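Teaching by Showing: Notes for Session 2
Course leader: Margit Pap. Lab sessions: Korkor Ankrah.
Updated 2025-04-01

Last time we wrote a pick-and-place routine line by line, and most of you found out how quickly that gets painful. Move the cup a hand's width to the left and the whole thing has to be thought through again. This session is about the other way in, the one I fell for as a student and still love: you do the task yourself, through the robot, and let it learn from what you did.

The usual name is learning from demonstration. One recorded run of the task is a demonstration, or demo for short. Each demo is a long list of moments, and for every moment we keep what the robot sensed (camera pictures, joint angles, how far the fingers are open) and what the person told it to do next. Training means finding a rule that goes from the first to the second. We call that rule the policy.

Two ways of showing

The first is guiding by hand. The motors go slack enough for you to take hold of the arm and move it where you want it. It feels wonderful the first time you try it — like helping somebody with their handwriting. You feel the weight of the arm and you feel contact when it bumps into something. The drawback is that your own hands and sleeves end up in the camera pictures, and the robot won't have them there when it works alone. Some labs get round this by playing the motion back afterwards and recording the pictures on that second pass.

The second is remote control, or teleoperation. You stand or sit apart from the robot and drive it with a handheld controller, a joystick or a smaller copy of the arm. The pictures stay clean, and you see the job more nearly as the robot sees it, especially if you work from its cameras alone. You do lose the sense of touch with most of the cheaper devices, so expect to squeeze too hard at first!

Remote control also works on a simulated robot, which is how we'll do most of our practice. The arm in the simulator takes the same sort of commands, a mistake costs you a reset, and all of you can drive at once instead of queueing for the one arm in the Undholm room. 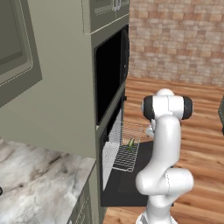
Kitchen tasks are the ones I'd like you to spend most time on. They look so ordinary, and they are full of lovely problems. An open oven door sticks out into the space where the arm wants to be. A rack has bars that short fingers can catch on. If you reach in from above you may meet the top of the cavity, and if you come in low you may scrape the rail. People solve all this without a thought, and when you drive the arm you have to notice yourself solving it.

What makes a good demo

Go steadily. A slow demo full of pauses teaches the policy to pause, and it'll do so with great faithfulness. If you need to think, think before you press record.

Pick a way of doing the task and stay with it for a whole batch. If half your demos go round an obstacle on the left and half on the right, a simple policy may try the average and drive straight into it. Cleverer methods cope with this, and we'll meet one in session 3.

Do vary the start, though. Shift the object, turn it, begin with the arm somewhere else. Korkor has a nice rule: if you could do the next demo with your eyes shut, you haven't moved things enough.

Leave in small recoveries. When your grasp slips and you go back for a second try, that's gold for the policy — it sees how to get out of trouble. Throw away the runs where you gave up.

How many?

It depends on the task, the robot and the learner, so I'll only give you our own numbers. In February the Timura group collected 388 demos of a single put-away task and then carried on to 702. The second lot helped much less than they'd hoped, and when we watched the recordings together the reason was plain: nearly all of them began from the same spot.

For the lab

Work in pairs, one driving and one watching. Record 20 demos of your chosen task in the simulator, then swap and record 20 more. Keep the two sets in separate folders with the driver's initials on them. Train one policy on each set and one on both together, using the Pliltalero script from last time with its settings left alone.

Before you look at any results, write down which policy you expect to do best and where you think it will fail. Then run all three from the same starting positions and compare.

Reading: Vass handout, the chapter on small errors that build up. Skip the proofs if they slow you down, but do look at the drawings of the drifting path. Bring your notes and one recording you're unhappy with to session 3.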